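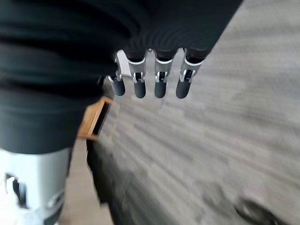 一只手移动途中的腕部视角，四指张开，未抓取物体

Allell 评测：用腕部相机教人形机器人整理床单

Allell 是 Drillumow 小组放出来的一套布料操作学习方法，包括训练代码、一份预训练权重和一个示范采集程序。论文的主要主张有两条：一是处理床单这类大面积软物时，腕部相机比头部相机更有用；二是把“接触前”和“接触后”拆成两个阶段分别预测动作，抓空的次数会明显减少。我和 Nazar Melnychuk 用 Sostside 的那台双臂人形机器人跑了一遍，前后花了大半个五月。下面写的是我们的结果，和论文里的数字不能直接对比，手不一样，床也不一样。

任务是给一张已经套了白色床笠的床整平侧边。机器人站到床侧，用右手捏住床垫边沿的布料，往下拉，松手，再看一眼，决定要不要重来。不涉及套床笠，也不涉及枕头和被子。论文里做的是更完整的铺床，我们只截了其中一段，这一段恰好是最容易失败的。

方法本身

Allell 的输入是头部相机一路、腕部相机每只手一路，加上关节角。没有触觉，没有深度。三路图像各自过编码器，然后由一个门控模块决定当前时刻更相信哪一路。手离布远的时候，头部相机的权重高；手靠近以后，权重逐渐转到腕部那一路。这个切换是学出来的，代码里没有写死距离阈值。

第二个部分是阶段划分。示范数据在采集时由操作员按一下踏板，标出手指碰到布的那一刻。训练时用这个标记把一段示范切成两半，前半段的输出是手腕轨迹，后半段的输出加上手指闭合量。推理时没有踏板，由一个小分类器判断现在属于哪个阶段。论文对这个分类器只写了半页，我们后来发现大部分麻烦都出在它身上。

预训练权重用的是另一种手，手指数目一样，指尖形状不同。直接拿来用基本抓不住东西，必须微调。作者在说明文件里也是这么建议的。

采集和训练

我们的训练集一共 1,948 段示范，由 Anel Modise 和两名学生遥操作完成。每段从手悬在床面上方开始，到松手为止。失败的也留着，单独打标签。Allell 的代码支持在训练中使用失败样本，方式是只取接触前的那一半，因为手走过去的那段轨迹通常没问题，问题在合拢之后。

采集程序用起来比较顺手。三路画面并排显示，丢帧会变红，踏板信号直接叠在时间轴上。缺点是不能中途修改标记，踩早了只能整段重标。我们后来自己写了一个小脚本，按手指电流的变化把踏板时间往后推，重标之后分类器的误判少了不少。这个脚本没有什么技术含量，作者完全可以放进下一版。

另一个要注意的是时间同步。腕部相机和头部相机走的是不同的总线，Allell 默认按到达时间对齐，在我们的机器上两路之间会有偏差。手停着的时候看不出来，手一快就会影响训练。改成按采集时间戳对齐以后就好了，配置文件里有这个选项，默认是关的，建议先打开再采数据。我们前几天的数据因此作废了一部分。

微调在一张卡上跑了 6 小时。损失曲线很平稳，没有调过学习率。这一点值得肯定，之前试过的几种方法光是调参就要耗掉一周。

腕部相机看到了什么

布料抓取的难点在于目标本身没有固定的形状。床笠是白的，纹理很弱，从头部相机看过去，床面中间和边沿的差别主要靠明暗。手伸过去以后，小臂和手背又会挡掉抓取点附近的一块。腕部相机离得近，手指、布面和布的边界能同时出现在画面里，策略可以根据指尖和边界的相对位置做修正。

代价是画面抖。手在移动时腕部图像的运动模糊很重，背景几乎只剩条纹，这时候里面没有多少可用的信息。门控模块在这种帧上会把权重推回头部相机，我们把权重曲线和原始录像对在一起看过，两者基本吻合。论文里有同样的图，结论也一致。

手停在布面上方、准备合拢的时候，腕部画面就清楚得多。拇指和其余手指的相对位置能看得很明白，指尖离布有多远则要靠猜，单目相机在这件事上帮助有限。白色布面没有什么纹理可供参考，Allell 在高度方向上的误差明显大于水平方向。我们试过把腕部图像的曝光压低，让布上的浅褶显出来一点，高度误差有所改善，但换来的是黑色指尖和深色护套糊在一起，得失大致相抵，最后又改回去了。
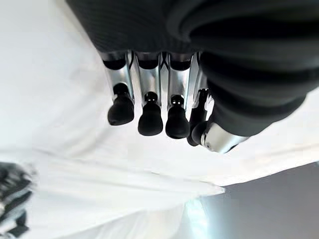 测试结果

正式测试做了 102 次，每次开始前由人把侧边的布随意弄乱，机器人的站位也稍作变动。判定标准很简单：拉完之后侧边布面垂下来，没有大的堆叠，算成功。判定由没有参与采集的人来做，只看结束后的照片。

超过半数的测试一次成功，另有一部分在重试之后成功。剩下的失败分几类。

最多的一类是合拢过早。分类器在手指还没碰到布的时候就切到了接触后阶段，手指闭上，什么也没夹到，然后手腕照着拉布的轨迹往下走。这时候策略通常意识不到自己手里是空的，会把整个动作做完。重试机制能救回来其中一些。

第二类是捏得太浅。布在床垫边沿翻过去的地方是绷着的，指尖只夹起很小一撮，一拉就滑。硬而圆的指尖在这里吃亏，论文里用的那只手指尖更扁。我们给指尖套过一层薄硅胶，情况好转，但套子容易卷边，后来测试统一不戴。上面的成绩都是不戴套子得到的。

第三类和手无关，是腿。床侧的空间不大，机器人的脚要伸到床边才够得着，上身前倾时平衡控制器会轻微调整姿态，手腕也跟着动一下。Allell 的动作输出是相对手腕坐标系的，不知道身体在动。这个问题不能全怪方法，但凡是打算把它装到双足机器人上的人都会碰到。

床垫转角附近的成功率比侧边中段差很多。那里的布本来就收拢在一起，褶子多，门控模块的权重来回跳，手会在上方犹豫。有一次我们等到超时它也没有下去。示范里转角的样本偏少，这是我们自己的问题，补采以后应当会好一些，目前还没有做。

推理延迟

单步推理延迟最高到过 432 毫秒，出现在三路相机全开、同时录像的时候。平时远低于这个数，布料任务对速度要求不高，可以接受。关掉录像以后就没有再出现过这样的尖峰。做动态任务的话需要另外考虑。

和不带腕部相机的版本比较

我们另外训练了一个只用头部相机的版本，数据相同，把腕部两路去掉。它走到床边的部分没有差别，差别全在最后一小段。它下手的位置偏高，常常按在床面上，手指在布上刮一下又收回去。论文关于腕部相机的第一条主张，在我们这里是成立的。

第二条主张，即阶段拆分能减少抓空，我们的看法有保留。拆分之后动作更干脆，手指不会在半空中反复开合，这是好处。但错误集中到了切换点上，一旦切换错了就一路错到底。不拆分的版本犹豫得多，抓空的总数却没有多出太多。Dmytriv 那边发布的基线没有做拆分，我们拿来跑过几次，动作难看，结果倒还过得去。由于没有凑够次数，这里不给结论。 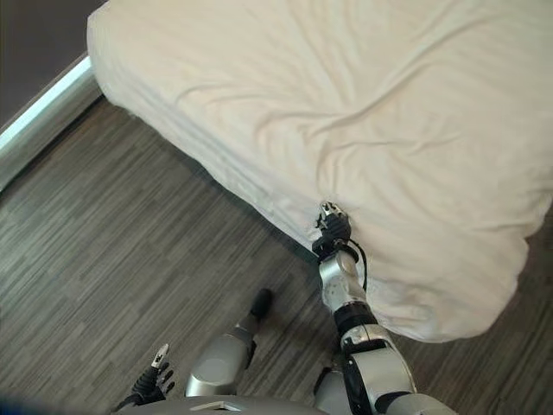 头部视角：右手捏住床侧边沿的布料，左手未参与

左手在我们的测试里一直是闲着的。Allell 支持双手，示范里也录了左手的状态，但对侧边整平来说用不上。策略偶尔会让左手有一些多余的小动作，幅度不大，没有碰到过床。如果只做单手任务，可以在配置里把左手的输出屏蔽掉，训练也会快一点。

线缆值得提醒一句。我们这台机器人的腕部有一根黑色的线露在小臂外侧，拉布时会在床沿旁边晃。Anel 在一个星期六下午把走线重新理过一遍，留的余量够手腕转到底，又不至于挂到布上。在此之前有过一次挂线，所幸只是停机。头部画面里线的位置每次都不太一样，对策略有没有影响没有单独测过。

文档和代码质量

安装顺利，依赖写得清楚。机器人接口那一层要自己实现，给出的模板只有单臂的，双臂加腿的版本需要改不少地方，Nazar 用了三天。坐标系的约定在说明文件和代码注释里不一致，以代码为准。

评测脚本只支持人工输入成败，没有断点续跑，中间程序退出就得从头编号。日志格式还算规整，回放工具能把三路画面、门控权重和阶段判断放在一起看，查问题的时候用得最多的就是它。

我们给作者提了几个问题，时间戳默认值那一条已经答复说会改，分类器误判那一条还没有回音。

适合谁用

手头有带腕部相机的机械手，任务是慢速的布料操作，并且愿意采上千段示范，可以用。只有头部相机的不必折腾，它的优势就在腕部那一路。想要开箱即用的预训练策略的，目前也不是时候，换一只手就得重新采集。

我们下一步打算在接触判断里加入手指电流，替掉现在那个只看图像的分类器，然后把转角的数据补上再测一轮。微调后的权重暂时不公开，配置文件和重标脚本可以写信来要。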